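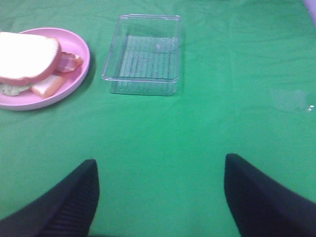
Malte Vogler wrote to me after my last post that toy food is a waste of money, and that his children were happy for years with chestnuts in a pot. I thought about his message for some days. He is right about the chestnuts, I had them too when I was small in Stalitz. But I would like to defend the toy sandwich a little, because in our home it has been used more than any other toy this year.

I bought the sandwich things in June at Waaka, the secondhand store in Gredham that is behind the post office. I paid 16 dollars for a bag, and I did not know exactly what was in it. The woman at the register had tied it so well that we needed scissors at home. There was bread, there was bacon, there was some lettuce, and many other pieces which I had to look at for a long time before I understood what food they wanted to be. My niece, who is seven, understood all of them immediately.

The pink plate is older. It comes from a picnic set, and the other plates of this set have been lost in two moves. The tablecloth I bought new. I wanted a white one first, but then I thought about the markers and the juice, and I took the green. It was folded in the closet for a long time, and I have ironed it once, which did not help very much. I do not think I will iron it again.

What we play is mostly a small restaurant. My niece is the cook and I am the guest, or I am her assistant when the guest is a bear. The restaurant has the name Kornirari. I asked what it means and she told me that it is a name and a name does not have to mean something. There is a menu, written in pencil, with 138 dishes. I have read it to the end. Most of the dishes are a sandwich.

I have noticed how seriously she takes the order of things. In my opinion a sandwich is bread, something, bread. In her kitchen the lettuce must be at the bottom so that the bread "does not get sad," and the bacon has to look out on the side, otherwise the guest does not know that he paid for bacon. When I built one myself and put everything exactly in the middle, it was sent back.
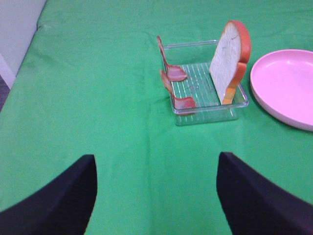
Bread and bacon in the clear container, with the white rack at the bottom.

The container was the best discovery. For some weeks it was only the place where we put the food when we finished. Then one afternoon it became the oven, later the toaster, and once it was a bus to the beach for the vegetables. A real toy kitchen with doors and buttons would be nice, I looked at one, but it is large and our living room is also my office. The container goes on the shelf in the evening, beside the printer.

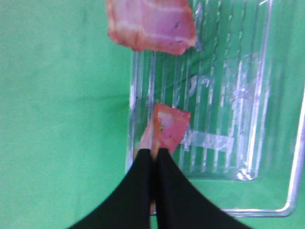
My own talent for cooking is small, and maybe for this reason I like to learn the rules of this kitchen. Bacon, for example, has to be cooked alone and nobody may talk to the cook at this time. It also needs a surface with lines, she says, because she has seen a grill pan at her grandfather's house. The raised ridges on the floor of the tray are good enough for her, so the bacon gets its stripes there, and I wait with my plate until I am called. The waiting is roughly as long as in a real restaurant.

For cleaning I use warm water and a drop of dish soap, and I dry the pieces on a towel overnight. I do not put them in the dishwasher. The bread I only wipe with a damp cloth.

So, Malte, I will collect chestnuts in the fall and bring them to Kornirari. I already asked if they can be on the menu. The answer was yes, but only in a sandwich.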